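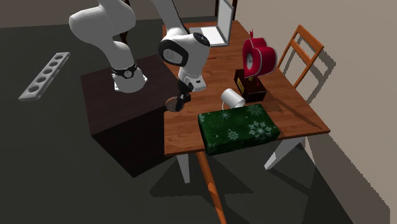
The demo, with the heart clock keeping an eye on things.

Print this | E-mail this to a friend
Home | Stories | Serials | Poems | About us
Filed under: Short Fiction, Work and Other Troubles

The Quote

The quote from Orov ran to 8 pages and I read it on the bus, which was a mistake, because I got to the total somewhere near the library and said a word out loud that made a woman move her shopping.

I do the money for Reronetti. We pack gifts for people who can't be bothered to pack their own, and in January the boss came back from her sister's with a cold and an idea. The idea was an arm. She wanted one on a pedestal beside the packing table, picking up the bits and bobs and popping them in the boxes, and she wanted me to find out what that would cost and then find the money (she always says those two things as if they were one thing).

So I rang round. Pustovwood would only lease, and their man kept calling me "my friend". Orov would sell outright, and they'd do us a simulation first, free, with our sort of stock in it. All I had to do was send them a list! I sent the list at half past six one evening with my coat on, and I may have been a bit loose with it. Mug, I put. Christmas paper. Novelty clock. Tape measure, old.

They'd put in everything. There was a proper table with a laptop on it, and a box done up in green snowflake paper, and the clock was a great red heart. The mug was lying on its side, exactly like a mug in our place at four in the afternoon. I felt quite fond of it. The boss pulled her chair up so close that I had to watch round her ear.

"What's it got hold of?" she said.

"A disc," I said.

"Do we sell discs?"

I said we might, one day, and wrote DISC? on my pad and underlined it.

Now, I'd built a budget. It had the arm in it, and the pedestal, and two sets of fingers in case we broke one, and £192 for a fence that I'd found second-hand and was very pleased about. What I hadn't put in was the training, or the van, or the floor, and the floor was the thing. Ours slopes. You can put a satsuma down by the kettle and collect it at the door. I'd been carrying that about for two weeks, waiting for a good moment, and while the boss was admiring the clock I thought, well, go on then.

"The floor would need doing," I said.

"Doing how?"

"Flattening."

She didn't say anything. She pressed the key for the next picture.
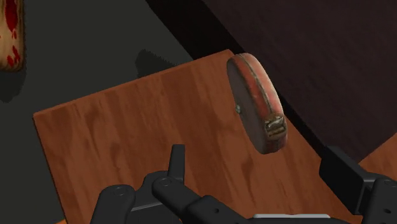 The old tape measure above its board.

And I don't know why that one got me, but it did. My dad had a tape like that, the round sort in a red case gone shabby at the rim, and he measured everything twice and then bought it too big anyway. The wardrobe had to live on the landing until I left home. I looked at that tape hanging over the board with the black fingers underneath and I thought, he'd have had this arm. He'd have had it delivered before anyone had looked at the stairs.

"How much, with the floor?" said the boss.

I told her. She blew her nose for quite a long time.

"Call it Xavier," she said.

"Call what Xavier?"

"The arm. When it comes."

I pointed out that I hadn't said it was coming, and she said no, but I'd brought my good pen. I went back to my desk and crossed out the second set of fingers. Then I rang a man about concrete.

Print this | E-mail this to a friend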